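Nkechi Akande
Friday

Okay friends, budget season for our little flower counter in Pisovbridge, and I've been pricing a two-arm wrapping station. Pull up a chair, I ramble.
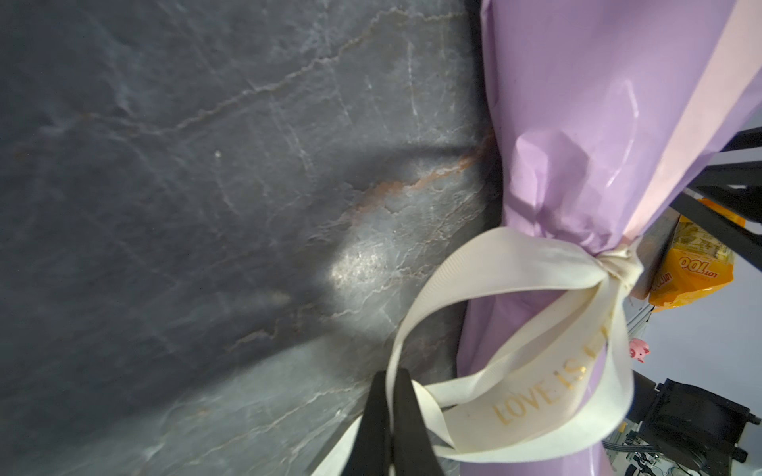 FLURVILLE, May — Spent the morning at Hullent with my notebook. Satin ribbon is the part I'd pay for, so I asked about ribbon first, and second, and probably third!

14 shares

Put aside 2,000 for rails, cable trays and wall baskets. I had penciled in a lot less — silly me.

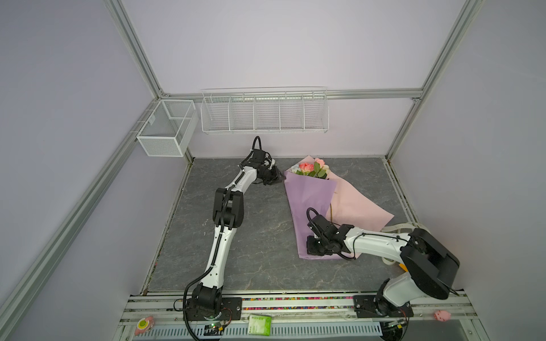 And please, please budget for spare gripper fingers. I'd also hold back money for paper and roses to practice on.

9 shares

Still torn on buying or leasing. Leasing runs 60 months, longer than I've kept any car.
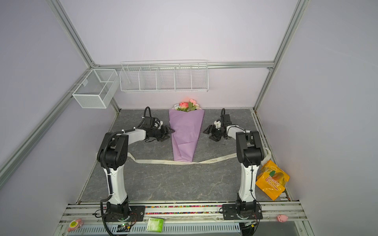 Emil Strebel: Lease it, and get the service visits in writing before you sign.
2 comments

Good point, Emil, adding it to the list. Next up is measuring our back room.

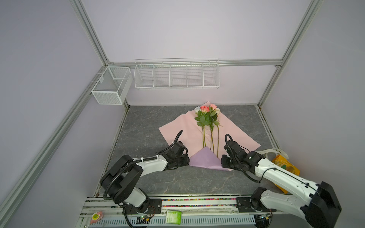 Borkowska owes me a second quote too, so no signing until I've got both side by side on the kitchen table.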